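Woltcombe Guest Rooms – Progress Report to the Flendaneo Fund
6 March 2021

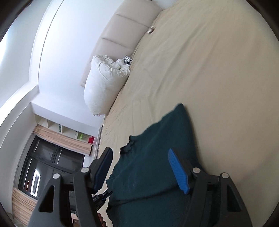

Work completed
Bedding has been purchased for the family rooms, and 2 rooms have been repainted. Spending on linens to date is $600 against a budget line of $700. Receipts are attached to the financial statement submitted by Anatole Royer.

Work outstanding
The hallway carpet has not been delivered. The supplier, Braretora, has confirmed a revised date – the delay does not affect the total cost. Replacement of the stair lighting will follow once the carpet is laid.

Request
We ask the Fund to approve moving up to $100 from linens to lighting. Khang Văn will remain the contact for this grant until the final report is filed in October.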